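Heseck Building Supper Club - minutes
2 min read

Held 25 February 2020, Vorilier Room. Yến Ung in the chair, Nhung Thái taking notes and, by her own account, most of the blame.

1. Minutes of the November meeting were approved after the word "shouting" was changed to "discussion."

2. Condiments. The shared shelf remains a sore point. Yến asked that members label what they bring and take home what they open. A motion to ban second mustards failed, 8 to 5.

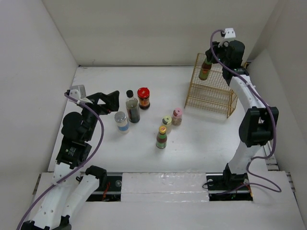 Item 2: condiments, middle of the table.

3. Money. We hold $405. Tạ Catering wants $64 more per supper, citing rice. Nhung will write back, citing $405.

4. Spring supper. Flesudine Hall is free but has no oven - a drawback for the lasagna faction, who asked that their disappointment be recorded. It is recorded.

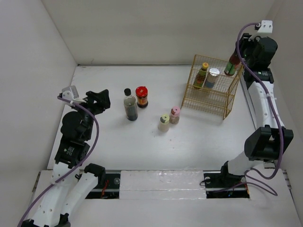

Yến will ask the hall about bringing in hot plates and report back before anyone buys noodles. Cold dishes were suggested and met with silence.

5. Other business. The door code is still 3911. Please stop writing it on the door.

Closed at 9:10. Nhung to send out the sign-up sheet.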